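## Why is it so hard to stand still?

Try something. Stand up, put your feet together and stay completely still for 27 seconds. Easy, you say. Now do it again with your eyes shut.

If you wobbled, welcome to the club. If you say you didn't, your little brother was probably watching, so ask him.

Standing feels like doing nothing, and grown-ups in queues will tell you it is nothing, usually with a long sigh. Your body disagrees. All the time you are upright you are very slowly starting to fall over, and all the time your muscles are catching you. You sway a bit forwards, your calves pull you back. You sway a bit too far back, your shins have a go.

### The invisible middle

Everything has a **centre of gravity**. It's the point where all of a thing's weight seems to balance. Yours is somewhere behind your belly button when you stand up straight (further forward if you are wearing your rucksack on your front, which looks silly but is good science).

The rule is short. Keep your centre of gravity above the patch of ground between and under your feet, and you stay up. Let it drift outside that patch and you go down, or you take a quick step to make a new patch. That quick step is how you learned to walk, by the way. You fell over forwards and kept putting a foot in the way.

### Who is in charge?

Three helpers tell your brain which way is up:

- your eyes, which check that the wall is still where you left it
- your inner ears, which have tiny tubes of liquid that slosh when your head turns
- your feet and joints, which report on how hard they are being squashed

Shut your eyes and you have 2 helpers left. This is why the second try was worse.

### Leaning without falling

Leaning is fine as long as the sums come out right. A tall bus leans on a corner and stays up, since its heavy engine is down low. A flamingo sleeps on one leg and doesn't even look smug about it.

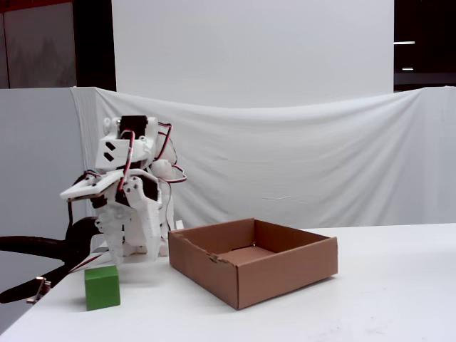
*Leaning forward on bent legs, with a motor right at the top.*

### Try it at home

Stand with your back and heels against a wall. Put a sock on the floor in front of your toes. Now pick it up without bending your knees or moving your feet.

You can't, and neither can your head teacher. To bend forwards, your bottom has to go backwards, and there is a wall in the way. Leave the sock there. Somebody will tell you to pick it up soon enough.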